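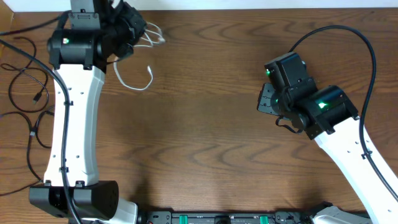

**Pale scratch on a wood table: is the refinishing quote I got reasonable?**

Posted by Adelino Barros

I bought a used table from a shop called Condgate in April. The tag said "solid wood," and I paid what I'd expect to pay for solid wood. It's a warm brown top with an orange tint and a lot of wavy darker grain. I use it as a work table, so it was never going to stay perfect, but there's now a short pale scratch in the finish. It runs at a slight angle to the grain, so when the overhead light hits it my eye goes straight there. With the light behind me I have trouble finding it.

I called Flallgate, who do furniture repair near me. Over the phone, without seeing it, they quoted $962 to strip, sand and refinish the whole top. They said spot repairs "never last." Maybe so. They also don't cost $962.

The man at Flallgate then tried to sell me a $70 bottle of something called Lemieux, which he says feeds the wood and closes up scratches by itself over a few weeks. I have my doubts that a dead tree is eating anything.

What I'd like to know:

- Does a scratch like this need a full strip?
- Does oil do anything for it?
- Is there a way to tell if the top is solid? The more I look at it the less I believe the tag.

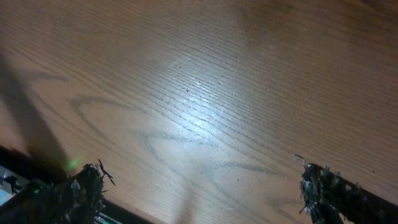
The finish has a low shine, satin I guess you'd call it, and under a lamp you get a big whitish patch of glare in the middle. There are also a couple of tiny dark specks. I haven't tried to get them off yet. They could be crumbs or they could be flaws, and I don't want to go scraping until somebody tells me what's safe on this kind of surface.

---

**Somkiat Pongsiri**

Don't let anyone sand that until you know what's under it. I'm fairly sure it's veneer. Those long V shapes running into each other next to very straight, tight lines can come from one wide board, so the pattern alone proves nothing, and you should be suspicious of anybody who tells you from the top that it's definitely one or the other. Look at the edge and the underside.

On a solid board the lines on top carry over the end and look like they belong to the same piece. With veneer you'll usually find a separate strip along the edge, or a seam just under the top surface. If the underside is a different material altogether, you have your answer. Some makers veneer both faces, though, so a nice underside doesn't clear it.

The reason I'd be careful is that veneer can be thinner than a credit card. A shop that quotes a full sanding without asking which one you have is either very sure of itself or not paying attention. I'd ask them what happens if they sand through, and get the reply in writing.

For the scratch:

1. Wipe the area with a soft cloth, barely damp, and dry it right away. See if the specks come up. If they don't, leave them.
2. Run a fingernail lightly across the scratch. If the nail doesn't catch, the damage is probably in the clear coat only, and a pale line often means just that.
3. Try a little paste wax in a matching brown on a spot you don't care about, underneath if it has the same finish. Let it sit, buff it, look again the next day.
4. If you like what you see, do the scratch, working along the grain.

Wax will make it harder to see. It won't repair the finish, and you may have to redo it. I've put mine back on 2 times on a desk I use daily – I can live with that for the price of a tin.

As for oil, it can darken a pale line for a while. If the top has a sealed finish, most of it will just sit there until you wipe it off. I don't know the Lemieux bottle, but I'd want to see the same scratch in the same light before and after, and I wouldn't hold my breath.

---

**Brian Mwakyusa**

rub a walnut on it. works every time

---

**Jaime Garcia**

I tried the walnut on 8 different scratches on my mother's sideboard. It helped on a few shallow ones and did nothing I could see on the others. "Every time" is a stretch, and please skip it if anyone in the house has a nut allergy.

I agree with Somkiat about checking the edge. I'd also go back to Condgate, with the tag if you kept it. "Solid wood" gets used pretty loosely in used furniture, and sometimes the seller means the legs. If the top turns out to be veneer I'd ask for part of the money back before spending a cent on repairs.

One thing I'd push back on is the idea that veneer means you got junk. Plenty of good tables have it. You just shouldn't pay the solid price, and you shouldn't let Flallgate near it with a power sander.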